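Participants wanted: household task recording, Stemau site
Reference 479

Traver is recruiting paid participants to record everyday kitchen and cleaning tasks from a head-worn camera. The recordings are used as training examples for Relness, a learning system for two-armed household robots. Sessions start in November and run until the target of 3,667 accepted episodes is reached.

What the work involves

You carry out short tasks at a sink, worktop or table: rinsing utensils, wiping surfaces, folding cloths, opening and closing containers. An episode is one task from first reach to hands withdrawn. Most last under two minutes. A session is 120 minutes including breaks, and each participant is asked to complete six sessions.

Tasks are given as a single written line. How you hold an object is left to you. We want ordinary variation in grip, speed and order of steps - please do not slow down or exaggerate movements for the camera. Dropped objects and second attempts are kept and labelled as such.

Requirements

- Aged 18 or over, with full use of both hands
- Able to stand for 30 minutes at a time
- Forearms uncovered, no watches or bracelets during recording
- No skin condition made worse by water or washing-up liquid
- Glasses are acceptable if the head strap sits level over them

Sessions can be held at our Stemau rooms or in your own home. Home participants need a working sink with clear standing room in front of it. Other members of the household must stay out of view and hearing while recording is in progress.

Payment and data

The fee is 700 euros for the full set of six sessions, paid in two parts, after the third and the sixth. Audio is removed before storage. Faces caught in reflections are blurred by our labelling partner, Kocsis. You may withdraw recordings at any point before they are added to a training release.

To apply, send your age range, dominant hand and preferred site to Ildikó Lengyel, participant coordination, quoting the reference number. Calls are taken between 9.00 and 15.30.

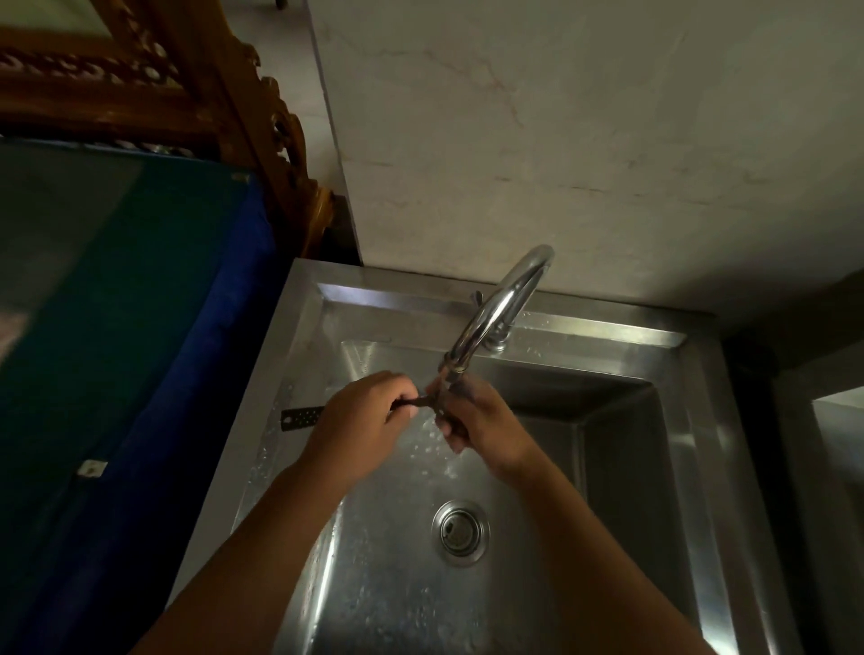

Two-handed rinsing under a running tap, head camera view.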